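Automation at the Workplace: What Changes for the People Who Do the Work
Student project report, Work and Society course
Submitted 3 Aug 2026

1. Introduction

For this project I visited Indik, a small company in Atthorpe which cleans, sorts and stores clothes for rental customers. Last year the company began to use a robot for a part of the garment work. I wanted to learn what the workers do now that they did not do before, and which tasks they have lost. English is not my first language, so I wrote the interview questions beforehand and asked them in the same order each time.

I spoke with four workers and with the site supervisor. All of them agreed to take part without their names in the report. The visits were made over 4 days.

2. The work before the robot

Before, each worker followed a garment from the intake table to the storage. They checked it, put it on a hanger, hung it and wrote the number in a book. The workers told me that this was tiring for the shoulders, but they liked that they could see the whole job. One of them said she knew many of the garments "like neighbours".

The practice room is where the hanging task is taught and tested. It is a simple room with a closet, and it does not look like a factory. The supervisor said this was a deliberate choice, as the staff should feel at home there. 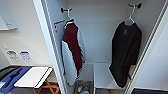 The most difficult part, according to the workers, is the sleeves. A shirt that hangs straight can be taken from the hook in one movement, but a heavy jacket turns on its hanger and then a person has to correct it by hand. In the month before my visit the robot handled 2438 garments. The supervisor keeps a list of those which needed help, and the workers fill it in themselves. They said the list was the first time that somebody asked them in writing what goes wrong.

3. What changed for the people

The biggest change is in attention. A worker now watches, waits and steps in. Two persons told me that they are less tired in the body at the end of the shift and more tired in the head. Another said that the day has become quiet, and that he misses talking over the table.

There is also new work. The staff took a course of 40 hours, given by a training firm called Kong, on safe stopping, cleaning and simple inspection. After the course they check the moving parts at the beginning of each shift and report looseness, noise or damage to a cable. Repairs are still done by a technician from Cidley, and the workers would like to learn more of this part. Their pay did not change after the course. Three of them mentioned this before I asked.

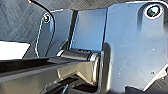

Figure 2. Hinge pin between metal brackets, with the black lever arm and a thin cable.

4. Discussion

I expected to hear mostly about fear of losing jobs. This fear exists, but it was not the main topic. The workers spoke more about who decides the speed, who is blamed when a garment falls, and whether the new skills will be recognized. The supervisor agreed that the job descriptions are still the old ones and said new ones are being written.

My study has limits. I visited only one company and I did not see a night shift. The supervisor was sometimes in the room during the interviews, which may have made some answers more polite. If I could repeat the project, I would ask for a separate room and return after half a year, when the new job descriptions should be finished.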